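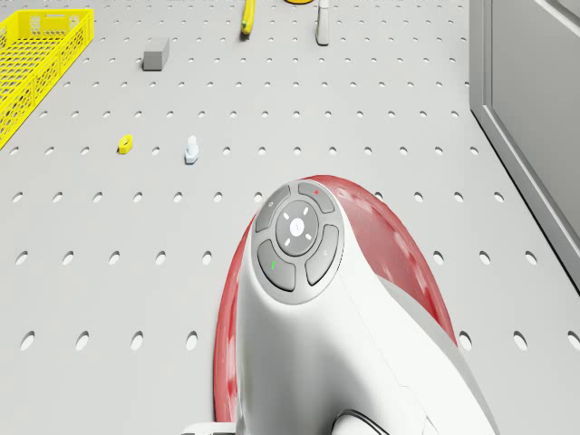
Arm and perforated bench top, rendered at the layout stage.

Procurement Guidance > Laboratory Equipment > Planning a Robot Arm Workstation

Planning and Budgeting for a Robot Arm Workstation

Print this page | E-mail this page

This guidance is for departments that intend to buy a robot arm for sorting and handling work. It should be read before any supplier is approached. Requests that do not follow the steps set out here will be returned to the department.

1. Describe the work

Write one page on what the arm will be asked to handle and where the items will be placed. List the largest and the smallest item separately, as they place different demands on the gripper. Ordinary goods are acceptable for trials. The worked layout on this page, prepared for the Ukau teaching laboratory, includes a banana, a bottle, a plastic basket and several very small parts.

2. Model the bench before ordering it

A simulated layout must be attached to every request. It should include neighbouring furniture as well as the bench, so that reach and access can be checked together. Views should be supplied from more than one position along the arm.

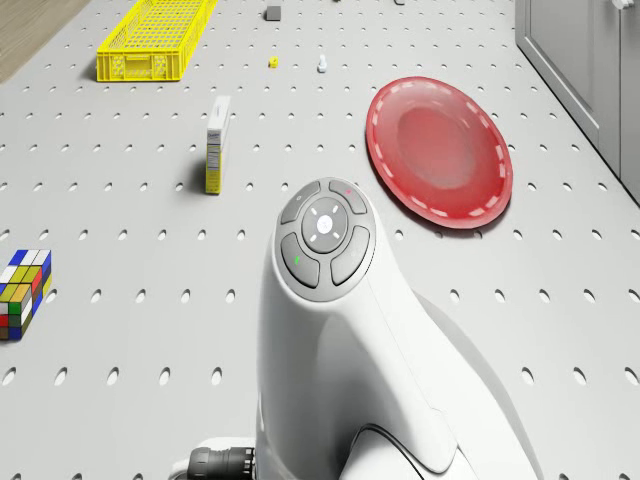 Simulated bench with plate, upright box, puzzle cube and yellow basket set out for handling.

Check the following points against the model:

- whether cabinet doors can be opened with the arm parked;
- whether tall items stand between the arm and the items behind them;
- whether cables can be routed clear of the working area;
- whether the controls can be reached by a seated operator.

Where the bench top is perforated, state the hole spacing in the request. Fixtures bought from a different supplier may not fit, and the cost of adaptor plates falls to the department. In the Ukau request, adaptor plates were quoted at £243 for the set and had been left out of the first estimate.

3. Prepare the estimate

Enter the arm, gripper, bench, fixtures, delivery and training on separate lines. Quotations from at least two suppliers are required. For Ukau these were obtained from Truteck and Garrido, and the bench and fixtures came to £2326 before delivery. Simulation licences are charged yearly and should be entered as a running cost. Set aside 40 hours of staff time for installation and first trials.
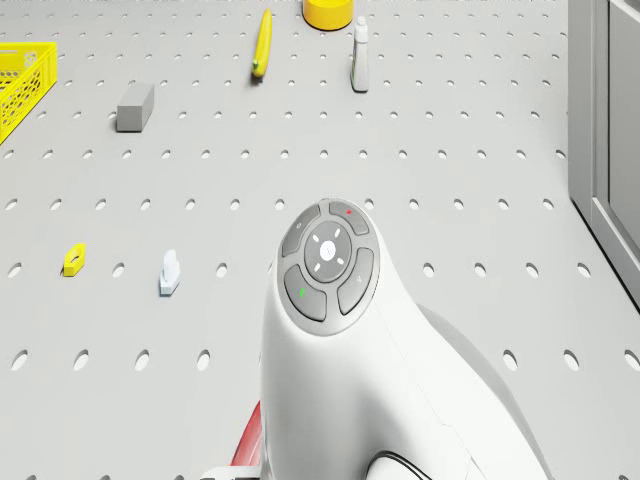 4. Confirm the space

Ask the estates office to confirm floor loading, power supply and clearance to fixed furniture. Keep part of the bench top clear of test items so that the arm has room to turn. If a cabinet must be moved, obtain the cost in writing and add it to the estimate.

5. Choose the gripper

The gripper should be selected after the list of items is final. Compare the opening width of the fingers with the widest item, and the shape of the finger tips with the smallest. Open containers need particular attention: a part lying at an angle inside a mug is harder to retrieve than the same part on a flat surface. Ask the supplier to demonstrate this case in simulation before a price is agreed. The Zollado trial form may be used to record the result.

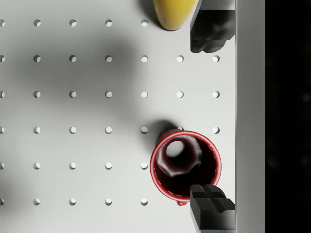 6. Submit the request

Send the description of work, the simulated views, the quotations and the estates confirmation together. Requests received by the end of March are considered for the following financial year. Questions on completing the estimate should be addressed to Theda Reinholz, Equipment Planning.

This website uses cookies to remember your preferences. By continuing to browse you agree to their use. Accept | Cookie settings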